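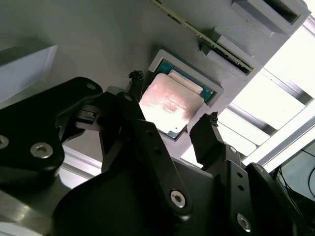 July 23, 2023

Processor bench, continued. I have been meaning to write this one up properly, and the coffee is still warm, so I may as well start while I can read my own scribbles.

The practice tower is back on its side on the big slatted table with the side panel off. I did wonder about moving everything over to the wooden desk, where the light is kinder, but the slats have grown on me and there is plenty of room for the tower and the gray tray next to each other. I would leave it that way for anyone who picks this up after me.

A word about the chip holder, which I have come to like more than I expected. The light gray one has raised walls around the processor, and they give you an edge to work against. The old Mabaso foam nest we used in January let the chip sink and tilt, and I spent far too much of that month nudging it level with a fingernail (please don't do this). With walls you still have to mind the contacts on the underside, but the chip stays where you left it and you can walk off and answer the phone.

The lid on this one has reddish smudges across the middle. I don't know what they are. My first guess is old paste, my second is something off a glove, and I'd like to try a lint-free wipe and a drop of alcohol on it before anyone reaches for something stronger. There is a little dark dot near one edge of the lid as well, and I'd ask that it be left alone. Also, please look at the lid from more than one side before judging it clean – under the lamps the glare turns it nearly white and hides half of what's there.

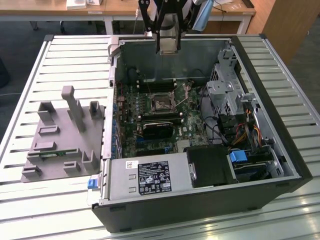
The socket side deserves the same patience. With the metal bracket up and no processor in it, the socket is the one part of the board I really fret over, and I'd rather have people go slowly and take 14 minutes than lean in with a sleeve dragging. Watch the red, yellow, orange and black power cables coming down from the perforated drive bay too. They have a way of wandering, and I'd like to get a couple of the soft Anico ties on them. The cut-down zip ties have sharp ends and I have the scratches to show for it.

Small things, before I forget them again:

The gray tray has more posts and slots than we have uses for so far. The small green board can live in its slot toward the near end, and I'd like the rest kept free until the Demov order arrives (23 pieces, if they read my email the way I meant it).

The Wimham bench sheet still tells you to lay the tower down after taking the panel off. I do it the other way around and find it much easier on the wrists, so I'll rewrite that line.

Paste: the tube in the drawer is getting stiff. New one on the list, plus wipes, the box of 400.

Still to do: rewrite the sheet, ties on the cables, try the wipe on that lid and note down whether the smudges shift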